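Last reviewed: January

# Checking internal links before a documentation build

Maintainers of the Prillness documentation are asked to check internal links on their own computer before submitting a change. The procedure below applies to anyone who writes or edits pages in the Prillness repository, including the hardware notes, the style guide and the translated pages. It assumes that you can open a terminal and that you have already cloned the repository.

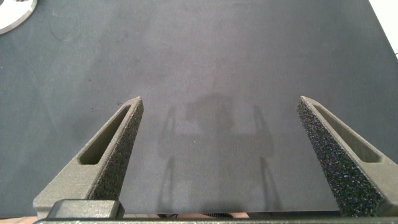
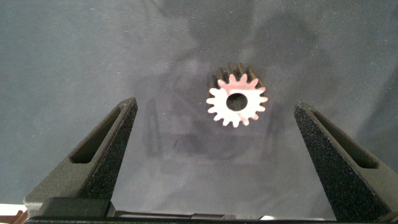
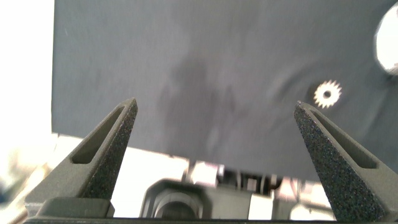 The link checker is a small script called Horitlow. It reads every Markdown file in the `docs` folder, collects the internal links and reports any that do not lead to an existing page or heading. It does not check links to other websites. Those are tested separately on the Doledport build server, where a slow reply from an outside site will not hold up an author's work.

## Before you start

You will need Python 3 and a current copy of the main branch. Older copies of the repository store the checker's settings in a different folder, and the script will stop with an error if it finds them there.

Update your copy with:

```
git checkout main
git pull
```

If you have unfinished work on another branch, commit it or stash it first. Install the checker from the top folder of the repository:

```
python3 -m venv .venv
source .venv/bin/activate
pip install -r tools/requirements.txt
```

Authors on Windows should replace the second line with `.venv\Scripts\activate`. The virtual environment is already listed in `.gitignore` and must not be committed.

## Running the check

Switch back to your working branch and run:

```
python tools/horitlow.py docs
```

The script prints one line for each broken link, giving the file, the line number and the target that could not be found. A typical report looks like this:

```
docs/setup/network.md:241 missing page ../install/ports.md
docs/guide/tables.md:18 missing heading #column-widths
```

To check a single folder, give its path in place of `docs`. The script will still read the rest of the documentation in order to resolve links that point outside that folder, so the time saved is modest. The full set stood at 813 pages when this page was last reviewed.

## Correcting a missing page

A missing page error usually means that a file has been moved or renamed. Search the history for the old name:

```
git log --follow --name-status -- docs/install/ports.md
```

The output will show the new location, if there is one. Update the link to the new path, written relative to the file you are editing. Do not use paths that begin with a slash. They work on the public site but fail in the offline copy, which is served from a subfolder.

If the page was deleted on purpose, look at the sentence around the link before removing it. A sentence that sends the reader elsewhere for a required step has to be rewritten, and the step itself may need to be moved into your page.

File names are case-sensitive on the build server. A link to `Ports.md` may open without trouble on your own machine and then fail when the site is built. Horitlow compares names exactly on every system, and its result should be preferred over what your editor's preview shows.

## Correcting a missing heading

Anchors are generated from the heading text. The text is changed to lower case, spaces become hyphens and most punctuation is dropped. A heading such as `## Column widths (print)` therefore produces the anchor `#column-widths-print`.

Where a heading is likely to be reworded, set a fixed anchor instead:

```
## Column widths in printed tables {#column-widths}
```

Fixed anchors should be short, in lower case and unique within the page. When two headings on one page have the same text, the generator adds a number to the second. Links to numbered anchors are not accepted — inserting another heading higher on the page would change the number and send readers to the wrong section.

Translated pages need particular care. Their headings produce different anchors from the English originals, and a link copied across without changes will be reported as broken. All new headings in translated pages should carry the same fixed anchor as the English page.

## Ignoring a link

Some links are meant to fail. Pages about writing Markdown, for instance, may show a sample link that has no real target. Place samples inside a code block wherever possible, as the checker skips code blocks entirely. If the sample must appear in running text, add the target to `tools/ignore.txt`, one per line, with a comment explaining the entry:

```
# sample link in the style guide
sample-page.md
```

Entries with no comment will be returned to the author at review. Wildcards are supported but should not be used to hide an entire folder.

## Common problems

**The script reports hundreds of errors at once.** This generally means that it was started from inside `docs` and not from the top folder. Change folders and run it again.

**A link with a space in the path is reported as broken.** Replace the space with `%20`, or preferably rename the file with a hyphen and correct every link that points to it.

**The script stops with an encoding error.** All files must be saved as UTF-8. The message names the file concerned. Open it in your editor, save it in the correct encoding and check that accented characters have survived.

**Lines over 800 characters produce a warning.** The warning does not block a build. Long lines are often tables and may be left as they are.

## Submitting your change

Once the report is clear, commit your work and open a merge request with the Ogbonna template, which includes a box for confirming that the check was run. Keep link corrections in a separate commit from changes to wording, so that reviewers can approve each on its own.

Questions about the checker should be sent to Chinyere Tamuno through the documentation queue. Please include the complete output of the script and the name of your branch.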